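Filed under: Home, Clutter, Grumbling

Annelies swears by baskets. Everything in the hall goes in a basket, she says, and you'll never hunt for a glove again. I've heard this before, about hooks, and before that about a shoe rack that now holds newspapers.

Still, on Thursday I gave in and started with the work gloves. I own 12 of them, and I would not bet on six pairs. The green basket has mesh sides and a handle at each end, fine, but it's shallow. Stack gloves in it and the top ones will slide off the first time anyone grabs it in a hurry. 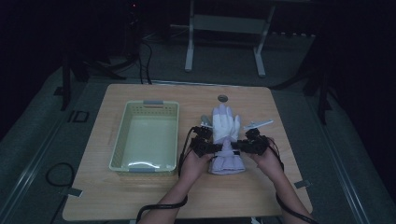

Then there's the matter of who puts them back. Hubert drops his wherever he takes them off, and I don't see a basket changing that. I'll give it until September. Annelies wants me to buy two more in the meantime. No.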